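Category: Opinion / Automation

What an open day should tell you

Print this page | E-mail this article

This site uses cookies to remember your reading preferences. By continuing you accept our cookie policy.

I spent most of a Saturday at the open day Tader held at its Baneveck site, and I came away with an opinion about grippers and a stronger one about open days.

The program listed 6 stations. Most were what you would expect: a palletizing cell behind glass, a bin-picking demonstration with a screen showing the point cloud, a mobile base following a taped route. They ran on schedule and did not fail while I was watching. I learned very little from them. A cell that has been tuned for one carton size, under fixed lighting, with the same cartons coming back around on a return conveyor, shows that the integrator can tune a cell. I would have been surprised to see anything else.

The station I went back to was the one with the hand-held grippers. A person holds the tool, moves it to the object, closes the fingers, moves the object and opens the fingers. A camera on the tool records the view past the fingers. The recordings are later used to train a policy for an arm carrying the same fingers. The handout, which carried the Ruvance project name, gave a total of 369 recorded sessions to date. It did not say how many had been discarded, and I think that number should have been printed next to the first one.

My argument is with the people who walked past. I heard the words "just a guy with a clamp" more than once. The complaint is that no automation is happening at that table, so it has no place at an automation event. I think this is wrong on technical grounds. The behavior of a trained arm is bounded by what was recorded. If the operators always approach from the right, the arm has little to go on from the left. If the tool wears and the replacement fingers differ by a millimeter, old recordings and new ones disagree about where contact occurs. A visitor who wants to judge the system should look at the recording station first and the arm second.

I also think the finish of the hardware matters less than visitors assume. A scuffed finger tells me the tool gets used. What I want to know is whether anyone has measured the effect of wear on grip force, and at what point a finger is replaced. I asked. The answer was that fingers are changed when the operator reports slipping. That is a reasonable rule for a workshop and a weak one for a data set, where the reports ought to be logged against the session numbers.

The second weakness was the work surface. White background, pale objects, diffuse light - a hard case for depth estimation and an easy one for a person. The operator has no trouble finding the edge of a cream panel on a white surface. A vision model may have a good deal. I would keep the hard case and add a textured surface beside it, then report the two results separately. Fothergill did this at its own demonstration in February, with a printed mat on one table and bare laminate on the other, and the gap between the two success rates was the most useful thing on the poster.

The view from the tool, fingers open and nothing between them: 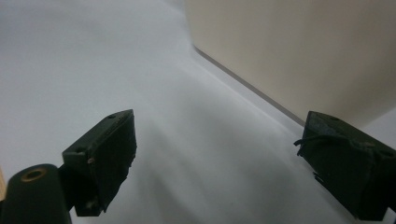
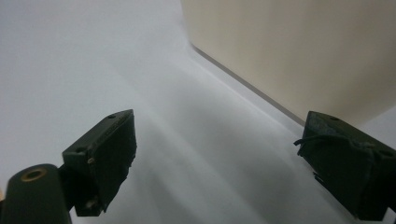

What I would change

First, put the failures on the table. Of the 3 live arm runs I watched late in the afternoon, 2 ended with the part placed correctly and one ended with the part on the floor. The staff reset quickly and did not discuss it. The dropped part was the only run of the three that raised a question I could not have answered from the brochure.

Second, show a recording next to the arm run that was trained from it, on the same screen and at the same speed. Playback at double speed was used at two stations and marked at only one of them.

Third, let visitors hold the tool. Weight and trigger travel affect how long an operator can work before the motions get sloppy, and neither can be judged from behind a rope.

Tader has said it will hold another open day. I plan to attend, and I will start at the same table.

Subscribe to our newsletter for new articles in Opinion / Automation.

Print this page | E-mail this article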